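**Cable pulls on the wrist when the arm goes to the far left - how do you route yours?**

**tultero_bench** wrote:

Hello all. We have one small white arm on a table cell, used for kitchen objects (plates, bowls, plastic fruit and so on). Since February I am the one who looks after it. My question is about the cable from the wrist.

Now it leaves beside the wrist head, makes one short loop near the connector, then goes in a wide curve down to the bottom edge of the table. One small clamp holds it beside the lower link. When joint 5 turns far, I feel tension at the connector. In 17 days I had to push the plug back in 9 times.

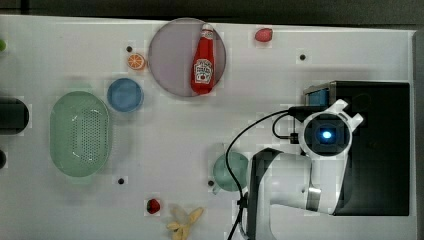
*The cell from above, cable as it is routed today.*

I tried a shorter curve but then it was worse. Should I add a second clamp, or move the one I have?

---

**Leena Sjöberg** wrote:

Move it first, before you buy anything. Your clamp is low and the curve is free from there to the wrist, so the movement ends in the plug. I would put the clamp closer to the elbow and leave the slack between the elbow and the wrist.

Also, the cable passes over the green cup. Sooner or later it will drag a light object like this, and then your positions are wrong.

---

**gornley_pete** wrote:

I don't agree with Leena. If you clamp near the elbow, all the bending happens in a short piece and the cable breaks inside, where you can't see it. We did this on our cell and changed two cables before we understood. Keep the wide curve. Put strain relief at the connector, a Clilteck clip or just a good zip tie on the mount.

---

**Leena Sjöberg** wrote:

How short was your piece? With 105 mm free I never had a break. With half of that, yes, I believe you.

---

**gornley_pete** wrote:

Shorter than yours, I admit. But I still want the strain relief - the plug should never carry the load.

---

**Hjørdis Grønli** wrote:

You can do both. On the Skjelbred cell I do it in this order:

1. Power off, arm supported by hand.
2. Tie the cable to the mount, with the small loop left loose.
3. Turn the wrist slowly to both ends of its travel.
4. Only then close the lower clamp.

Don't pull the ties hard. The jacket should still turn a little under them.

---

**tultero_bench** wrote:

Thank you, I did the steps of Hjørdis this morning and kept the clamp where it was. Joint 5 now goes to both ends and the plug stays in. The curve still hangs low over the objects, so Leena is right about this part. I will try a clamp higher up next, with 105 mm free, and write here if the cable dies.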